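Shared workshop at Dikport gets a spring tidy, boxes and cables first

By Itzel Palacios
May
2 min read

The big shared workshop at Dikport is partway through its spring sort-out, and the tables are the first thing on the list. Bins, boxes, chargers, the cable pile. Work started Tuesday and goes on in the evenings until the end of the month.

Yufang Wei is running it. Her rule is simple enough: small parts go in a bin, the bin gets a spot, and whatever is left on a tabletop at the end of the night goes to the lost shelf. "People lose a connector and buy a new one," she said. "Then we have 4 of them and still can't find any."

The budget is $779, most of it for storage. Trurkalov, the supply shop across the road, is giving a discount on bins and lids. Labels are coming from Voicu, delayed a week, now promised for Monday. Until then it's masking tape and a marker.

Cables are the sore point. Gopinath Marar went through the old drawers last month and pulled out some 400 loose leads, a lot of them with no obvious owner. Long ones get coiled and tied. Short ones go in bags by type. Anything that fails a quick test goes to recyling, and Marar is doing the testing himself, 45 minutes a night.

Floor stuff comes later. Carts and the rolling bins will stay where they are for now, same with the shelves. Jhun Lumbao wants the walkways marked out again before anyone moves anything heavy, and he has asked members not to leave leads running across the floor over night.

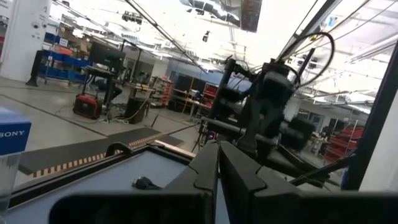
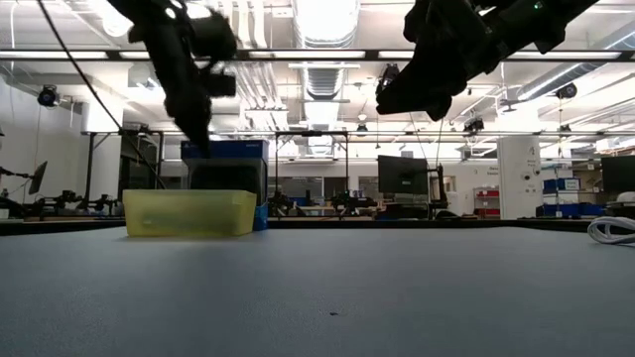 Boxes and clear or colored plastic containers, on the tables at Dikport.

Members who have left boxes in the shop should put a name and phone number on them by the end of the month. Unmarked ones will be opened and the contents shared out. Cuiping Jiang is keeping the list of claimed items at the front desk, evenings after 6, and she'd rather get a note than a phone call.

Spare bins with lids still wanted, any size. Drop them inside the side door.

Recent
Stundutov building gets new side entrance
Bike parking moves for the summer
Tool library adds late hours
Dikport open evening, what to bring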